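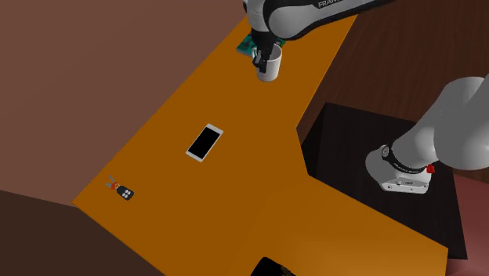
Generating demos in simulation: how much to vary the desk layout?

Posted by Mitra Khosravi, 2023-05-26

I am collecting examples for a cup-moving policy on a simulated Franka arm. The goal is simple: grasp the white cup by the rim and place it at a target pose on the desk. Other items on the desktop are distractors only.

Set so far is 900 scripted episodes. Cup start pose is random, everything else is fixed. The policy does well on that layout and falls apart when I move the distractors, even ones well away from the cup. I have budget for 2,000 episodes total. Do I spend the rest on layouts, on camera poses, or on more cup positions? Image input is one external camera plus joint state. Nimri is the training framework, if that matters.

Homa Nouri

Layouts first. With a fixed background the network can read the cup position off whatever correlates with it, and a static phone or book makes a good landmark. Resample distractor poses every episode, and leave some of them out at random. Check for overlap with the gripper approach path before you accept a layout, or the planner will give you odd detours and the policy will learn those too. 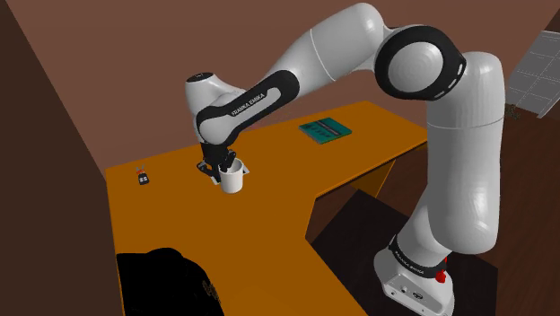

Then jitter the camera. Small offsets are enough if the test camera is mounted in the same place. If it isn't, render each episode from several viewpoints - you can replay the stored joint trajectory, so this costs render time only and does not count against the episode budget.

Two more things. Log the seed and the full object state per episode. Hold out 50 layouts that never appear in training and report on those only.

dallano_user

just use more data, 2,000 is small

guvari122

Agree with Homa on layouts. Also check the rim grasp. If the script always closes the fingers at the same angle around the rim, the policy has nothing to fall back on when the approach is slightly off. I added noise to the pre-grasp pose and kept the corrected motion in the recording. 122 episodes of that helped more than the next large batch of clean ones. Discard episodes where the cup tips, unless you label them as failures.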